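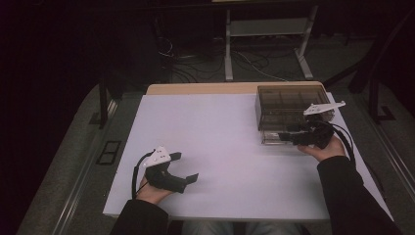
What size of board do I need for my table?
Measure the flat part of the tabletop, leave out any rounded or bevelled edge, and pick the largest size that fits inside it. A strip of table left showing on one side does no harm.

Denddale White Work Board

Product code: 451
Sold singly
Usually sent out within two working days

The Denddale is a plain white board that lies on top of a table you already own. People buy it for cutting out patterns, sorting papers, model making, painting and jigsaws, and for covering a table that has seen better days. It has no legs, clips or frame. You put it down when you want it and stand it against a wall when you don't.

The surface is smooth and matt, so it does not throw glare back at you under a desk lamp. White surfaces pick up the colour of the light in the room. Under a cool bulb the board can look slightly blue or lilac, and under a warm one it looks cream. If you need to match paint or thread, do it by a window.

Sizes

Small: 579 mm x 400 mm
Medium: 800 mm x 579 mm
Large: 1200 mm x 800 mm

All three are the same thickness and have square corners. The cut edges are sealed on all four sides. We do not cut boards to order, and a board you have trimmed yourself can't be returned.

In the pack

One board
One sheet of self-adhesive felt pads (25 pads)
Care leaflet

Fitting the pads

Wipe the underside with a dry cloth. Put a pad at each corner, 25 mm in from the edge, then space the rest evenly over the middle. The Large takes the whole sheet. On the Small you will have plenty left over. Leave the pads overnight before sliding the board about.

If your table is glass or high gloss, use the Brakon grip mat under the board and leave the pads off. The mat is sold separately and can be cut with scissors.

Cleaning

Warm water and a drop of washing-up liquid will deal with most marks. Pencil comes off with an ordinary rubber. For dried glue, lay a damp cloth over the spot for ten minutes and lift the glue with a plastic scraper. Don't use scouring powder or bleach. Permanent marker may leave a shadow.

Heat and knives

Use a trivet for pans and a rest for soldering irons and glue guns. A craft knife will score the surface, so put a cutting mat down first. Our Treko mats come in sizes to suit the Small and Medium boards.

Storing it

Keep the board upright or fully flat. Leaned at a steep angle for months, the Large can take on a slight bow. Laying it bowed side up on a level floor for a few days normally brings it back.

Delivery

Small and Medium go by parcel carrier. The Large goes on our own van and needs someone in to take it. Please check the corners before you sign, and tell us of any damage within two working days.

Customer comments

"Bought the Medium for dressmaking. Pins slide off it if you're careless but the chalk lines wipe away easily. Would have liked a handle cut into one side." Rhiannon Ellis, Jul 29, 2022

"Does the job. Pads were fiddly to peel."

Related items

Brakon grip mat
Treko cutting mat
Mizuno clamp lamp
Spare felt pads, sheet of 25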